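28/2/26

Sábado y yo haciendo cuentas, qué plan. Llevo toda la mañana con la hoja de cálculo de la compra y todavía no me cuadra, aunque reconozco que me lo paso bien (¡hay algo adictivo en mover celdas!). El presupuesto hasta julio es de 3000 euros y punto. Tharindu ya me avisó de que no vuelva a pedir una ampliación, y lo dijo con esa voz suya de dentista.

La oferta de Zanley por las dos pinzas de mano es de 1729, con los cubos de marcadores incluidos. La de Dritmont sale más barata sobre el papel, pero los marcadores van aparte y el envío desde Trivetville tarda 8 semanas – ocho semanas parados, ni hablar. Luego están los 756 del ordenador para procesar las grabaciones. Sumo y me quedan 515 para todo lo demás: dedos de recambio, regletas, cables más largos, y una silla decente si sobra algo, que no sobrará.

Ngọc insiste en que primero compremos una sola pinza y veamos cómo aguanta. Tiene parte de razón, pero con una sola nos turnamos y se nos van las tardes esperando. Le dije que me dejara pensarlo el fin de semana y me mandó un pulgar hacia arriba, que en ella puede significar cualquier cosa.

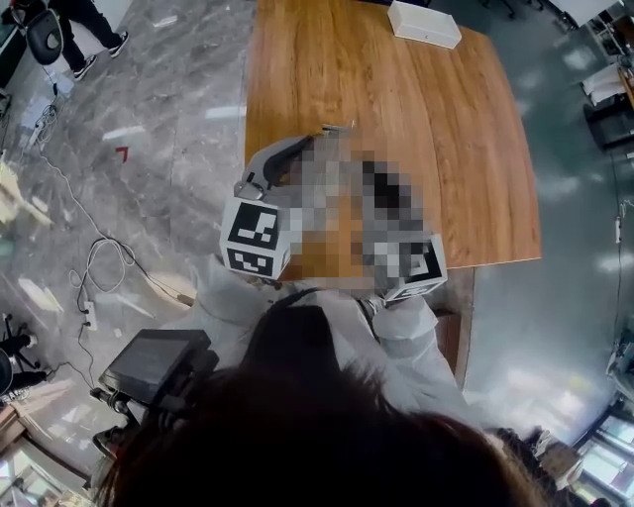
Y luego está el brazo, claro. Bhattacharjee alquila uno por meses y yo lo pondría ya, pero con 515 euros no me llega ni para preguntar. Lo dejo para julio, en una pestaña aparte que he llamado "sueños". El lunes llamo a Zanley a ver si me rebajan algo por llevarme las dos – y si no, pido los dedos de recambio de regalo, que por pedir no cobran.

3 comentarios · Compartido 8 veces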